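The long wait for a Plesley kitchen table

Plesley had 5 furniture makers before the sawmill shut. Now it has one, and the waiting list runs into next September. Trefor Howells makes tables and very little else, in a former dairy behind the bus depot, and he charges £900 for the plain one.

He started out mending chairs for a hotel. The hotel closed, the chairs were sold, and he was left with a van full of clamps. His first table went to his sister, who still complains that it is too low.

Most customers want pine. Oak costs more than twice as much and takes longer to dry, and Howells says people with small children are better off with something they won't mind seeing dented. He finishes the tops with oil and tells buyers to do it again every spring. Few of them do. 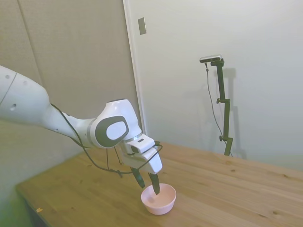 Buying second-hand

Anyone who can't wait has the auction rooms at Tagle. Kristýna Kollár has run the furniture sales there for eleven years and sold 58 kitchen tables last year, the cheapest for £82. She advises turning a table over before bidding. Old screws, fresh glue and odd-coloured blocks under the top all point to a repair, and a repair is fine if the price allows for it. Woodworm holes with pale dust in them are another matter.

Drawers are worth pulling right out. A table that rocks on the saleroom floor may stand perfectly well at home, so she carries a spirit level.
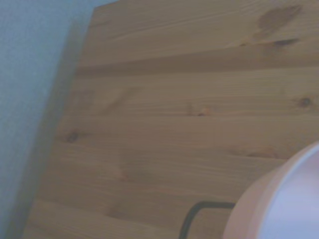 Pine has had a poor name since the 1980s, when so much of it was varnished orange. Leonora Belmonte, who strips and refinishes old pieces in Wenska, thinks the colour put people off more than the wood did. Left pale, with the bands of beige and soft brown showing along the board, it sits quietly beside a blue-grey wall and doesn't make a room look dark. She sands by hand along the grain and stops sooner than her customers expect. Ring marks from cups she usually leaves alone unless she's asked.

Her prices start at £120 for a top, with legs extra. Collection is by arrangement, and she doesn't take anything painted.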